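Clalau Vision Forum
Home > Ask the Community > Glasses and Lenses

Second pair of progressives, same swimming floor. Do I give up?
Posted by porchlight411 in August

I picked up my first progressives at the Cendodska shop downtown. Cost me $320 after insurance, which covered what I would call a gesture. The top is fine for driving. The reading part is fine if I hold the book like I'm praying to it. Everything in between is soup, and stairs have become a personality test.

I went back after two weeks and they remade them. Same prescription, different brand of lens, same soup. The man at the counter told me to "point my nose at what I want to see." I am pointing my nose. My neighbors have noticed.

Is there a third thing to try, or is this when people go back to two pairs and a string around the neck? 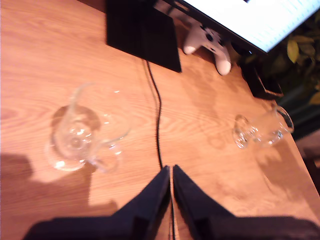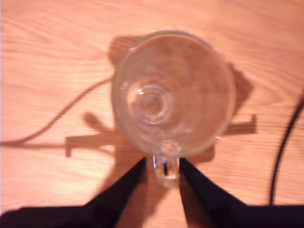
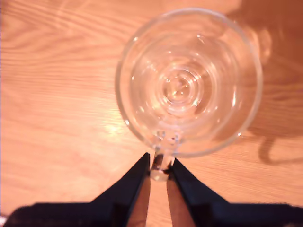 Photos: porchlight411

I should add that I work at a computer most of the day, and my old single-vision pair still works fine for that.

Jutura_Jane
1685 posts

Did anyone check the fitting height? They should put the new frames on your face, adjust them, and THEN dot the lenses while you look straight ahead. If they measured with the frames halfway down your nose, the remake has the same mistake in it, only fresher. Ask for the height and the pupil distance for each eye, and ask them to re-mark the lenses while you're wearing them. It takes five minutes. Also ask how far off your old prescription the new one is. A big jump in the reading power makes the sides swim more, whatever brand you buy.

For the desk, get a separate computer pair. The middle zone in a progressive is a hallway, and you're trying to live in it.

no_more_bifocals
200 posts

Mine took a month. You have to wear them all day, no swapping back to the old ones. Worked for me. My brother-in-law returned his, but he returns everything.

aquino_avenue
12 posts

I have the lined kind and can see the line. Never fell down any stairs though.

porchlight411

Went back and had them re-marked. Left side was three millimeters low. They're remaking them again, no charge — he did not mention my nose this time. Computer pair is on order too.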